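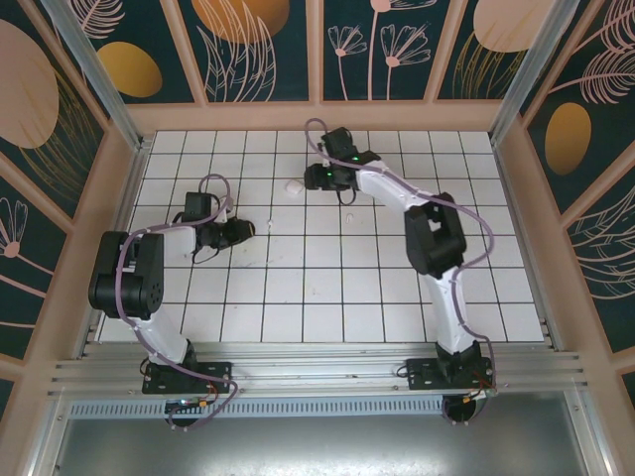 Léonie Riviere on Keeping a Small-Town Choir Going

Print this page | E-mail this article

Léonie Riviere has led the Etville town choir for 17 years. She took it over from a director who left for a job in Gastitz and gave her the key to the music cupboard and a folder of phone numbers, half of them out of date. We met at her kitchen table at four in the afternoon, before she had to leave for rehearsal.

The choir does not hold auditions. Riviere dropped them in her second year. "People were getting sick over it," she said. "A woman who sang perfectly well at home stood in front of me and couldn't get a note out. I asked her to come and sit with the altos for a month, and she's still there."

Anyone who comes is asked to sing a simple scale at the end of the first evening, with the piano, so that Riviere knows where to put them. Men who say they are basses usually turn out to be baritones. She lets them sit with the basses anyway.

Reading music is not required. She teaches new pieces by ear, one line at a time, and sends out recordings of each part that she makes on her phone. The recordings have become more important than the printed scores. "I used to worry that I was making them lazy," she said. "Then I noticed that the ones who listened in the car knew the piece better than the ones who could read it."

Money is tight but steady. Members pay a fee twice a year, and the choir gets a share of the door at its winter concert. Last winter that share came to 1,603 after the hall was paid, enough to have the piano tuned and buy a new set of folders. The old ones had been held together with tape.

The summer concert in July is shorter and free. It used to be held outdoors, but Riviere moved it into the Leblanc hall after two years of wind. "You can't hear the sopranos outside, and the sopranos can't hear anybody," she said.

I asked what she finds hardest. She took a while to answer. "Tenors," she said. There are five at the moment, and when one of them has a cold she changes the program. She has written simpler tenor lines for several pieces and keeps both versions in the cupboard.

She is planning an exchange with a choir in Zavton next spring. They will learn two songs in common and sing the rest separately. She has not chosen the second song yet — the Zavton director wants something slow, and she would prefer something quick.

At half past five she packed her bag with a pitch pipe, a pencil and a box of throat lozenges, and went to find her coat.

Get our newsletter: new interviews by e-mail every month. Enter your address to sign up. You can unsubscribe at any time.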